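Fernon bench cell - care and setup FAQ
Last updated 13/07/2020 by Ludmila Vrabec

How often do the fingers need checking?
At the start of every shift. Wipe both tips with a dry cloth, then try to rock each one sideways by hand with the power off. If a tip moves, tighten it before you run anything.

Which screws can I tighten myself?
Only the ones you can reach without taking the linkage apart. Use the 2 mm key from the Atel kit. Anything behind the linkage goes to the Bartoš service desk on extension 221.

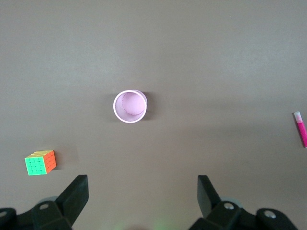
How do I check the wrist camera after a finger change?
The wrist camera should be checked with the arm parked over the grey table and the gripper open. Both black fingertips need to show at the bottom of the view, one on each side. Spread a few things of different colours well apart, as with the pink cup, the puzzle cube and the magenta marker, and make sure each colour looks right on the monitor. If one tip is missing from the view, the bracket has shifted - loosen it, centre it and check again.

Can I use parts from the Porkness cell?
No. The tips look much the same but the holes don't line up. Order part 1079.

Who signs off a repair?
Two people, and one of them has to be the shift lead. Write it in the cell log.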